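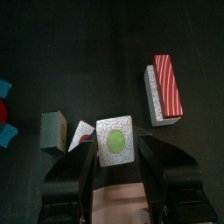 Sorting Blocks by Color, Pattern and Mark

A rectangular block has six flat sides, called faces. Each face is a rectangle or a square. Two faces meet at an edge, and three edges meet at a corner. Every rectangular block has 12 edges and 8 corners, whatever its size.

Blocks can be described by their attributes. An attribute is a feature you can name, such as color, shape or size. A pattern is also an attribute. Stripes are lines that run side by side. A crackle pattern is made of thin lines that divide a face into small, uneven cells, like dried mud. A mark is a single shape, such as a circle, placed on a face.

To sort blocks, choose one attribute first. If you choose color, all the red blocks go in one group and all the green blocks in another. If you choose pattern, a red striped block and a green striped block belong together. The blocks stay the same. The rule changes, and so do the groups.

Check more than one face before you decide. A block can be green on its broad face and white at its end. Your rule should say which face counts.

A circle may look like an oval when the face is tilted away from you. Turn the block until the face points straight at you, then look again.

Try it: put 30 blocks in a box. Sort them by color and write down the size of each group. Mix them and sort by pattern. Add up the groups each time. Both totals should be 30.

Word list
Attribute: a feature used to describe or sort an object.
Face: a flat side of a solid shape.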